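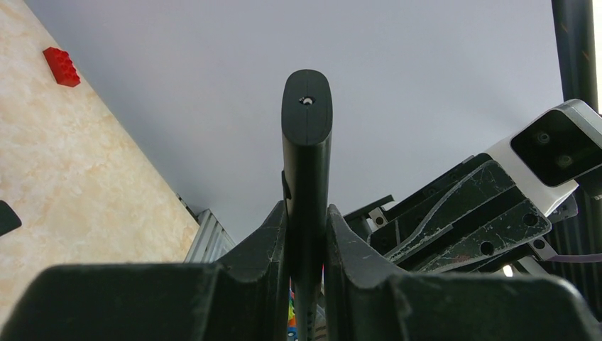

Wrist camera view during the gripper comparison, with a red toy brick on the tabletop.

Gripper trials move to second round
The Clukard bench spent May comparing two sets of gripper jaws, one from Grostik and one from Omoser. Each set got 100 attempts at picking up small toy bricks and putting them in a tray. Grostik finished with 90 good picks – Omoser was 5 behind. Most misses came on bricks lying at an angle.
We have 494 clips saved from the wrist cameras, counting the practice runs. Labeling is under way.
Round two uses the Phuthong controller with the same jaws and a slower closing speed. Bench time is open after 3 p.m.; sign up on the sheet by the door.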